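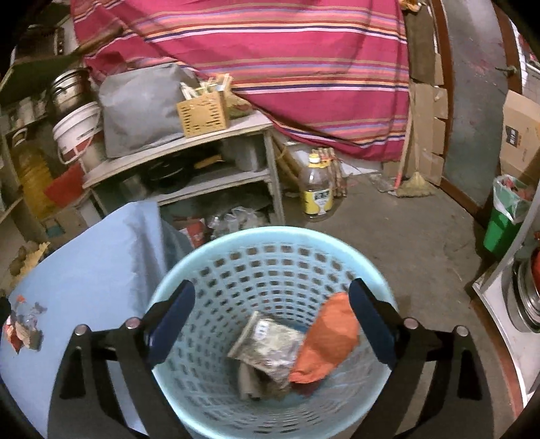 **valvak** — Sun 22 May

Hand-held gripper, second build. Linkage is stiff, pivots are good, but the finger pads slip on thin plastic. Rigid stuff with a rim is fine. Flat food wrappers are the problem: the pads close on them and they slide out on the lift. 13 failed lifts out of 56 on the kitchen set.

**morkero_fan**

Pad material?

**valvak**

Silicone, 8 mm wide, glued to printed fingers.

**eklund_a**

Too soft. The tip rolls back and you lose the edge. Print in TPU 97A and leave the last bit bare.

**valvak**

Tried bare tips on the first build. Worse on anything glossy.

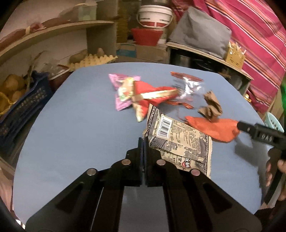
Folded paper packs are a separate case. They have enough thickness to pinch from the side, so I log them apart from single-layer film.

**pritness**

Disagree with eklund_a. Hardness is secondary. Check that the fingers close parallel under load — a gap at the tip would give you the same numbers.

**eklund_a**

A feeler gauge settles that. I'd still change the pads.

**valvak**

Will measure first. New pads in June if the gap is clean.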